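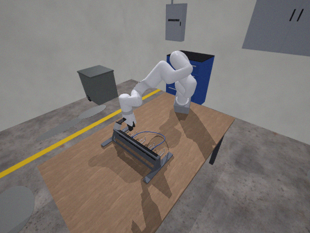
**Cable operator, day shift – Metau workshop**

From April, the arm takes over the lifting and placing at our cable racks. The people who did this by hand stay with us, but their work changes: more checking, more setup, less bending over the table. We need one more colleague for this team.

You will prepare the racks, look at the cables and stop the cell when something is wrong. Experience with robots is not necessary – we train you for 14 days, paid. Shifts end at 5 p.m., 40 hours per week.

Please write to Italo De Luca, Metau.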